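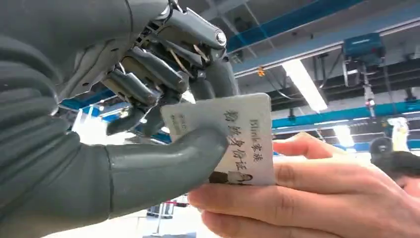 Labelling a mixed store: numbers, labels and tags

This guide covers the numbering and labelling of a store that holds many kinds of object in small quantities, such as a props cupboard, a lending library of household goods or a school resource room. It assumes a spreadsheet and a basic label printer. The method was first written down for the Trodstead lending store, which had 1,276 items on its shelves at the time, and has been revised once since then by Qianru Kang.

1. Set the number format

Use a plain running number with leading zeros, four digits for a store of fewer than 10,000 items. Item 428 is written 0428. Do not build meaning into the number. Codes such as KIT-W-012 (kitchen, wooden, twelfth item) fail as soon as an item moves to another category, and the label then has to be replaced.

Numbers are never reused. When an item is lost or sold, mark the row as withdrawn and leave the number in place.

2. Prepare the spreadsheet

One row per item. The columns needed are number, short name, main material, shelf, label type, date labelled and notes. Keep the short name under 30 characters so that it fits on a single line of a narrow label. Put the noun first: "lamp, desk" and "lamp, clip-on" will then sort together.

Fix the list of materials before starting. Paper and card, wood, metal, glass and glazed ceramic, hard plastic, soft plastic, and textile will cover most stores. Anything else goes under "other" with a note.

3. Choose the label type

Glass, glaze, metal and hard plastic take a standard polyester label with permanent adhesive. Wipe the surface with a cloth dampened with isopropyl alcohol, let it dry and press the label down from the middle outwards. Test the alcohol on a hidden spot first if the item is painted or printed.

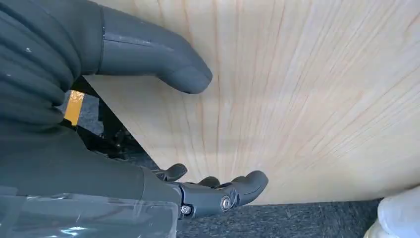
Soft plastic is less reliable. Plasticiser migrates into the adhesive over a few months and the label begins to slide. Use a tied tag if there is anywhere to tie one, and otherwise bag the item and label the bag.

Bare wood should be labelled on the underside or the back, with a removable paper label. Oiled and waxed finishes will not hold adhesive well. For these, write the number in soft pencil next to the label position as a fallback.

Card and paper items are numbered in pencil only, lower right corner of the reverse. Write on a hard, flat surface and use light pressure so that the number does not emboss the front.
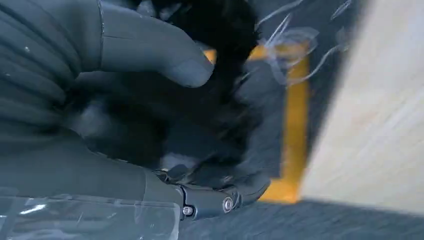 Textiles and anything with a pile are always tagged. Adhesive bonds to the loose fibres and comes away with them, usually within a few weeks of handling. A fuzzy black item like the one in the picture, with a thumb pressing onto the top of it, belongs in this group whatever may be underneath the surface. Sew or tie on a cotton tape tag with the number written in laundry marker. White tape is easiest to find against dark pile.

4. Label in batches

Work one shelf at a time and finish it before moving on. Print the labels for the shelf in number order, fix them, then read each number back against the spreadsheet. Reading back is best done by two people, one at the shelf and one at the screen.

5. Check after three months

Pull one item in 20 and test the label with a fingernail. Record any that have lifted in the notes column, with the material. If more than two of the same material have failed, change the label type for that material and relabel the whole group.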